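Forum > Small Storage > Drawers and Cabinets

Search this board... Go

Last updated in February

Drawer in my little white cabinet: what do you keep in yours?

Bendik Aasen

Hi all! I finally bought one of those small white tabletop cabinets (mine is the Pleketti, with the tray top and the little dark knob) and I can't decide how to use the drawer. I want my long metal tools in there, but they slide all over and bang into the side every time I open it. Do I line it? Divide it? It's pretty shallow, so I don't want to lose any height.

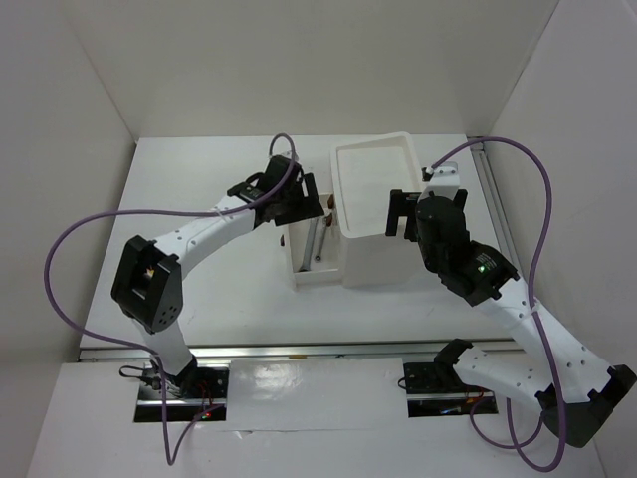

Issue 335, page 7

I have two long tools in mine, side by side, and a couple of small reddish-brown bits up against the cabinet side. Any ideas welcome!

granstrom_fan

Shelf liner! The thin grippy kind, cut to fit. I got a roll of Birkent in my last order and I've still got most of it. Lay the tools the same way every time and put the small stuff in a bottle cap or something so it doesn't wander. Also try opening the drawer slower, lol.

Pikside1902

I'd just keep the tools in a jar. Drawers are for batteries.

mapleporch

Liner worked for me too, but wipe the drawer out first or it won't stay flat.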